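Handling Mixed Objects: notes for the Rustlow visit
Module handout, week 5, prepared by Milagros Cifuentes

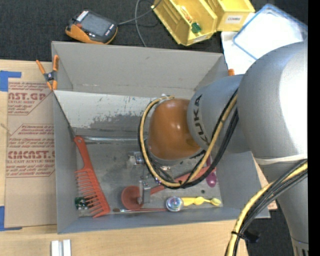

Why do we bother going to see a robot when the theory is all in the reader?
Because the reader gives you tidy shapes on a plain background, and a morning beside a working cell shows you how much else has to be thought about -- cables, clamps, reach, and where people stand.

The KUKA arm works over a big grey bin of household bits and bobs, among them a comb, a paintbrush and a few spoons. Do have a good long look at the comb, as we shall come back to it in the seminar! Thin, flat things lying on a flat floor are a real nuisance for fingers that come down from above (chapter 2 of the reader is very good on this, if you can find a quiet hour for it).

Minoru Kamata will be showing us round and is happy to be asked anything at all, so please don't be shy. Stay behind the line while the arm is powered, and leave the control pendant to him.

For the seminar, choose one object from the bin and write a page on how you would pick it up -- sketches very welcome. Hand it to Ratree Noiphan in room 67.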